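Wukcombe Folding Tables
Print this page | E-mail this page
Search products Enter keyword or item no. Go

The Bolger Square Folding Table

We have carried a lot of folding tables at Wukcombe over the years, and the Bolger is the one we keep taking home ourselves! It's a square table for four people, it folds flat in one motion, and it lives very happily behind a door until company comes. Height is 30 inches, the same as a regular dining table, so your own chairs will fit under it and you won't be eating with your elbows up around your ears.

The top wipes clean with a damp cloth and a drop of dish soap. Please skip the scouring pads (they dull the finish over time, and we'd hate to see that). Tomato sauce, grape juice and poster paint all come off fine if you get to them the same day. 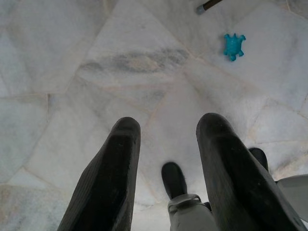 Weight is 19 pounds, light enough for most grown-ups to carry under one arm up a flight of stairs. The legs lock with a click when they're fully open - listen for it on both sides before you put anything heavy on top. To fold, turn the table on its edge, press the two catches and swing the legs in. Keep fingers clear of the crossing point, and let an adult do this part if kids are helping.

Two Bolgers side by side make a great long table for birthdays, puzzles or a big September canning day. Both are the same height, so a tablecloth lies nice and smooth across the pair.

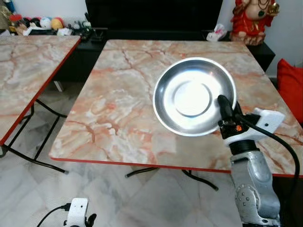
Marble-pattern tops with red edge trim, black folding legs.

Item no. 444
Seats: 4
Height: 30 in.
Weight: 19 lb.
Load limit: 90 lb., spread evenly
Assembly: none

Marble pattern is our best seller by a mile, and we love how forgiving it is with crumbs! The veining varies from one top to the next, so if you're ordering a pair and want them to look alike, write "match" in the order notes and our Grarkport warehouse will pick out two that go well together. 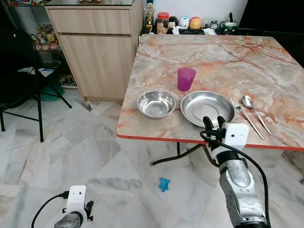
Spare foot caps are sold in sets of four and push on by hand. If a cap goes missing, replace it before you use the table on a hard floor. The Kullis carry bag fits this table too - it has a shoulder strap and a side pocket that's just right for a folded tablecloth.

Orders leave Grarkport on weekdays. Returns are accepted within 30 days in the original carton.

Last updated: Saturday, January 15, 2022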